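Festalero Bench Press, Item 1736

Last updated: 23rd August
Print this page | E-mail this page
Shares: 9 Comments: 4

The Festalero is a small cast iron book press for hand binders. It is made for pressing text blocks, casing in, and flattening repaired sheets. It stands on any firm table and does not need to be bolted down. We sell it assembled, with a pair of boards and a set of basic hand tools in a canvas zipper pouch.
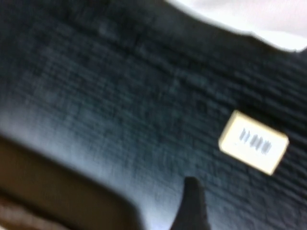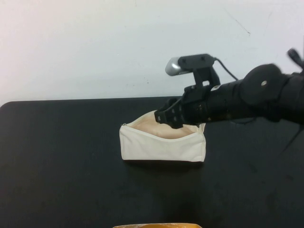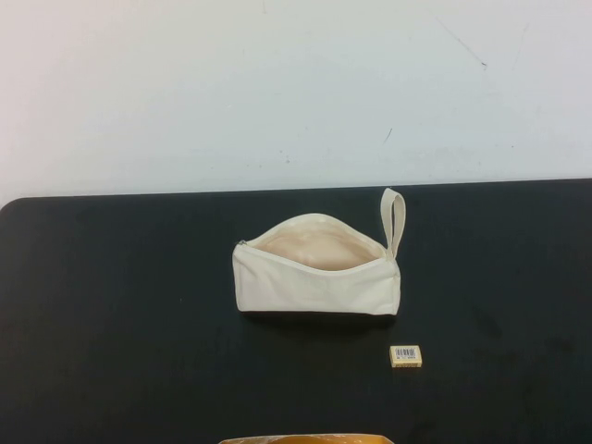

Second photo: cream canvas zipper pouch on a black tabletop.

What it is for

Most of our customers bind notebooks, journals and short-run books at home, or repair hymnals and cookbooks for other people. The Festalero was drawn up with that kind of work in mind. It will hold one thick book or a stack of thin ones under even pressure overnight. It is not a nipping press for production work, and it does not have the leverage to deboss leather. If you need either of those, look at the Groltell standing press, which is on its own page.

A press does two jobs for a binder. The first is to drive the air out of folded sections before sewing. A text block that has been pressed well sews tighter and has less swell at the spine. The second job comes at the end, when the book has been glued into its case and the boards want to warp as the paste dries. Steady weight over several hours keeps them flat. You can do both with bricks, and many people start that way. The trouble with bricks is that they shift, and the pressure is never the same across the whole board.

Frame and screw

The frame is a single casting with two uprights and a crossbar. The screw runs through a bronze nut in the crossbar and ends in a swivel, so the platen stays still while you turn the wheel. The thread is square cut. Older versions of the Festalero used a rounded thread that wore faster, and owners of those can buy the new screw and nut as a pair. They cannot be mixed, old with new.

The wheel has four spokes and a plain rim. Turn it by hand only. A pipe or bar through the spokes gives far more force than the casting was made for, and damage done this way is easy to recognize and is not covered.

The platen is ground flat on the underside. The base plate is ground on top. Both come with a light coat of oil that must be wiped off before first use, or it will find its way onto your paper. Mineral spirits on a rag works well. Go over it twice and press some scrap newsprint overnight before you trust it with anything good.

Specifications

Item number: 1736
Platen width: 9 inches
Finish: black enamel, platen and base faces bare
Screw: steel, square thread
Nut: bronze
Capacity: nearly 300 sheets of ordinary text paper, with boards in place
Assembly: none, other than fitting the wheel

What comes in the box

Press with screw and platen fitted
Wheel and locking pin
One pair of pressing boards, beech
Bone folder
Awl
Two binding needles
A small cake of beeswax
Canvas zipper pouch
Printed instructions

Thread and glue are not included. The needles are a medium size that suits most linen thread. If you sew with very fine thread you will want smaller ones, which are on the supplies page.

Setting it up

Lift the press by the base, not the crossbar. Two people should do it if there are stairs involved. Set it on a table that does not rock, with the front edge of the base a few inches in from the edge of the table. The wheel needs clearance on both sides, so keep it away from shelves.

Fit the wheel on the square end of the screw and push the pin through until it clicks. Run the platen all the way up and all the way down a couple of times. It should travel smoothly. If it drags at one point in the turn, stop and write to us before going further - there may be packing grit in the thread, and forcing it will score the nut.

Put a drop of light machine oil on the screw each January, or more often if you work in a damp basement. Do not use grease, which collects lint and paper dust.

Using it

Jog the sections square and place them between the boards, spine toward you. Center the stack under the screw. If it sits off center the platen will tilt slightly and you will get a wedge-shaped book. Bring the platen down until it touches, check that nothing has slipped, then give the wheel another turn or so. Leave it overnight.

For casing in, put waste sheets inside both covers before pressing and a sheet of wax paper on each side of the endpapers. The joints should sit just outside the edge of the boards. Light pressure for the first few minutes, then open up, look for any paste that has crept out, wipe it, and close again with more pressure. Change the waste sheets once they feel damp.

Cloth-covered books can pick up a shine if they are pressed hard against bare wood. A piece of clean blotter between cloth and board prevents it. The same goes for any paper with a raised surface. Handmade sheets with a strong texture will lose some of it in the press no matter what you do, and it is best to press those as little as you can get away with.

Beginners tend to press too hard and too soon. If glue is squeezing out of the spine, back off. If the sections have printed the grain of the board onto the outer pages, you need blotter there as well.

Boards and extras

The beech boards in the box are good for general work. For case bindings with a French groove, we sell brass-edged boards in the same size. They are heavier and cost quite a bit more, and you only need them if you bind that style regularly.

Lưu blotter is the one we use in our own shop and the one we sell cut to fit this press. It comes in packs and can be dried flat and used again many times. Replace it when it stays cockled after drying.

Flamasora makes a sewing frame that pairs well with the Festalero. The two are about the same width, and a text block that fits one will fit the other. The frame ships separately, so an order for both can arrive in two deliveries.

Replacement parts

Wheel, pin, screw, nut and swivel are all kept in stock. The castings are not sold alone. When ordering a screw, tell us whether the thread is rounded or square. If you can't tell, send a drawing or a pencil rubbing of it and we will match it from that.

The enamel can chip at the feet if the press is dragged. A touch-up bottle is available, but any black enamel from a hardware store does the same thing.

Design notes

The press was drawn by Tarık Coşkun, who also drew the smaller Groltell lying press. His first version had a wooden crossbar. It worked well enough in dry weather but moved with the seasons, and by the end of summer the screw was binding. The iron crossbar solved it and added a good deal of weight. The swivel was changed once more after that, when it turned out to be too loose at full extension.

He still looks at presses that come back for repair, and small changes are made now and then as a result. The present version has a deeper shoulder on the locking pin than the one before it. Either pin fits either wheel.

Shipping and returns

The press ships on its own in a wooden crate. The tools and boards are packed in a separate carton inside the crate, under the base, so check there before throwing anything out. You will need a screwdriver to open the lid. Keep the crate for at least 30 days. We can only take a press back if it is returned in it.

Report any freight damage to the driver and then to us. A cracked casting will be replaced at our cost. Small scratches in the enamel are normal for a cast piece and are not grounds for return.

We do not ship this item to post office boxes. Pickup from the shop is possible if you let us know ahead of time, and we will help load it into your car.

Questions about fit

The most common question we get is whether a certain book will go in. Measure the height and width of the closed book, including the cover, and compare the shorter side with the platen. A book may stick out past the platen by a little at head and tail if the pressing boards are larger than the book. It should never stick out past the boards.

Atlases, large albums and newspapers are too big for the Festalero.

Print this page | E-mail this page
4 comments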